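Home | Talks | Notes | Slides | Contact

Can it set the table yet?
Speaker notes, Veronika Bachmann
November 2021

Start with the show of hands. Who has a dishwasher at home? Who has a machine that fills the dishwasher? Wait for the laugh, don't rush it. Then say that the gap between those two questions is what I've been working on for most of my adult life, and that I still think it's the best problem going.

A dishwasher works because we bring the dishes to it. We scrape them, we turn them the right way up, we slot them in where the water can reach. The machine gets a sealed box and a known set of racks. It's a wonderful invention and I wouldn't give mine back, but look at how much of the chore stayed with us! Same with the washing machine. Washing is solved. Picking the socks off the floor, finding the other sock, folding, putting away: all still ours.

(Skip to the factory part here if Hermine's talk ran over.)

On the shop floor it went the same way. At Thaler, where I spent my first years, we had an arm that packed hinges into trays. It was quick and it never complained, and it needed every hinge to arrive facing the same direction. Upstream of it stood two people whose whole job was turning hinges around. I liked that arm very much. I also remember standing there thinking, well, who is the robot here?

So what changed? Cameras got cheap. Learning methods got good enough that you can show a machine a task over and over by steering it yourself, and it starts to pick up the shape of the task. I don't want to oversell this. But five years ago I'd have told you that putting a fork next to a bowl on a cluttered table was a research project, and now it's a Tuesday.

Table setting is my favorite test and I'll defend it against anyone. Everybody in the room knows how to do it. Everybody can tell when it's wrong. And it has all the nasty parts in it. A bowl is friendly, you can pinch the rim. A fork lying flat on a table is awful. There's almost nothing to get hold of, you have maybe the thickness of a coin, and if you come down a hair too low you're pushing on the tabletop. Come down a hair too high and you close on air. Shiny steel makes it worse, as it throws the room's light back at the camera and the edge goes missing. 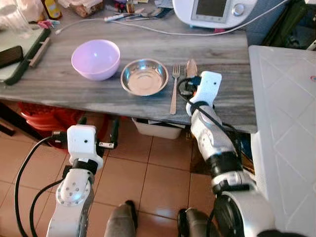 Then there's everything on the table that isn't part of the job. A cable, a phone, a pen. You and I don't see those things when we lay out cutlery. We reach past them. A machine has to be told, or has to learn, that they're none of its business, and also that it mustn't knock them over on the way by.

Numbers slide. Keep it short, they're our own numbers from the Lorora project and nobody needs a statistics lecture before lunch. We taught the system with 2,000 demonstrations, all done by a person guiding the arms. Then we gave it 805 tries at placing one piece of cutlery beside a bowl, in kitchens it hadn't practiced in. It got 461 of them right with no help. I was thrilled. My mother asked what happened to the other forks. Both reactions are fair.

Say clearly what counted as right: the piece had to end up on the correct side and the correct way around, with nothing else on the table moved. Last May we were scoring more loosely and the results looked much prettier. Hermine Leitner talked me out of that, and I owe her a coffee for it.

What went wrong most often. Missed pickups first, nearly always flat cutlery. After that, pieces that turned in the fingers on the way over, so the fork came down crooked. A few times it picked up a perfectly good spoon that had nothing to do with anything. I find those oddly charming, but they count as misses.

Speed. Someone will ask, so say it before they do. It's slow. A ten-year-old who doesn't want to set the table is faster. I don't mind slow very much for home use (if it works while I'm out, let it take all afternoon) but in a workshop slow costs money, and the people from Skanar will push on this. Tell them yes, for the same part in the same place all day, stay with a fixed machine. The interesting case for them is the bench where the job changes every hour.

On hands. Two fingers get you surprisingly far! I used to think we'd need five before any of this was useful. The Sikex people still think so, and their hand is lovely, go see it at the break. My bet for the next few years is plain grippers with better touch.

So, chores: can machines do them yet? My answer is pieces of them. Fetching a cup, yes, usually. Clearing a table of mixed stuff, on a good day. Laying a full table for six with someone's real, mismatched cutlery, no, and I wouldn't believe a video that says so until I'd seen the unedited one. Ask for the unedited one. I'll gladly show you ours, forks on the floor and all.

Leave ten minutes for questions. Likely ones: price (we don't have one), pets (untested), glassware (please, not yet), and whether it can fold a fitted sheet. For that last one, ask who in the room can.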